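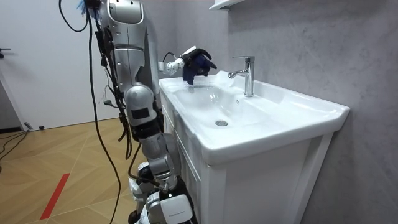 A glossy white integrated basin with a round chrome drain and an overflow hole in the rear slope.

Bernadette Egan has specified bathroom furniture for rental housing since leaving the plumbing trade. Her current work is a set of written standards for Trusidville, a landlord with 283 units in its portfolio, most of them with a single bathroom and a single vanity. The standards deal with the basin, the faucet, the drain, the cabinet under them, and the cleaning of all four.

She prefers a one-piece ceramic top on a cabinet base. Her reasons concern joints.

"A bowl dropped into a counter has a bead of sealant all the way around," she said. "A bowl mounted under a counter has the same bead, upside down, where you can't see it. With an integrated basin the rim and the bowl are one piece of ceramic. The only sealed line left is where the top meets the wall."

That line still needs attention. Egan asks for a sanitary-grade silicone, applied after the cabinet has been leveled and fixed to the wall. Installers who seal first and level afterward put the bead in shear, she said, and it lets go at one end. Her standard allows no load on the top until the sealant has cured for the period printed on the tube.

Leveling is done at the rim, front to back and side to side. She accepts a slight fall toward the bowl and rejects any fall toward the wall. Standing water at the back edge is the most frequent cause of swollen cabinet panels in the records she was given.

"The tenant reports a bad door hinge," she said. "The fitter goes out and changes the hinge. The hinge was fine. The side panel had taken up water and the screws had nothing to hold."

On the shape of the bowl she is less strict. A wide bowl with a gentle slope is easier to wipe than a narrow one with steep walls, but it drains more slowly at low flow, and soap residue settles on the flatter parts. She tells cleaning staff to rinse from the back of the bowl forward when the drain is set near the front.

The overflow gets a paragraph of its own in the standard. It is the part of a basin most often skipped in cleaning, and in her view the usual source of a smell that tenants attribute to the trap. The channel runs inside the ceramic and cannot be wiped. Her method uses a small funnel or squeeze bottle, warm water with a little dish soap, a wait of 5 minutes, and a flush with clean water. A narrow bottle brush can be used at the mouth of the hole.

"Do the overflow before you do the trap," she said. "Taking a trap apart disturbs the washers. If the smell is gone after the flush, you leave the trap alone."

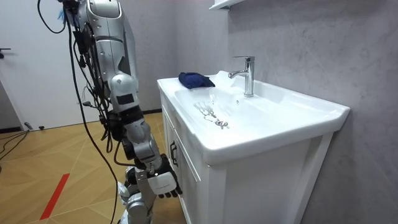

Faucets are where she and the supplier's technical manager, Pádraig Ó Néill, disagree. Ó Néill works for Pramen, which supplies the vanities under the present contract, and he joined the second half of the conversation. Both of them want a single lever with a cylindrical body. Egan wants a short spout, which keeps the stream inside the bowl at full pressure and leaves less metal to knock. Ó Néill would go longer.

"With a short spout, people wash their hands against the back of the bowl," he said. "You get splash on the rim behind the faucet, and that's the hardest place on the whole unit to dry. I'd give up a little on splash at the front to keep the back clear."

Egan did not accept this. The answer to splash at the front, she said, is to turn down the flow at the stop valve, and she has written that into the handover checklist. The spout length in the current draft is hers.

They agree on the cartridge. Ó Néill's test bench at the Sturnenska plant runs single-lever cartridges in blocks of 3000 cycles, with a check for drips and lever play after each block. He reported that stiffness shows up before leakage in nearly all of the ones that fail. Egan has used this in the inspection form, where the lever is moved through its full range, side to side and up and down, and a stiff lever is logged as a fault even when the faucet shuts off cleanly.

The finish on chrome is covered in one sentence: soft cloth, mild soap, rinse, dry. Abrasive pads are banned from the cleaning carts. So are acid descalers, unless a supervisor signs for them, and in that case they go on a cloth and never straight onto the metal.

Cloths came up again when the talk turned to what people keep on the rim. A broad flat rim gets used as a shelf. Egan has no objection to a folded towel on a back corner, provided that it is dry. A damp one left against the wall keeps the sealant line wet, and dark spotting in the silicone tends to start there. She asks for a towel bar within reach of the basin in every unit, and 400 have been ordered through Ó Dubhghaill, spares included.

Cabinet bases are the last section of the draft. White fronts are specified throughout so that a replacement door can be taken from stock. The bottom edge of each side panel is to be sealed before the cabinet goes into position, on wooden floors as well as on tile. Ó Néill said his installers find this step slow and often ask to have it removed.

"It stays in," Egan said. "It's the one edge you can't get to afterward without disconnecting the water."

The draft is dated 22/02/2025. Comments from the maintenance crews are still being added, chiefly on the drain stopper, where the crews want a type that lifts out by hand and Pramen has yet to confirm a part number. Egan expects to reissue the document in September with that entry filled in.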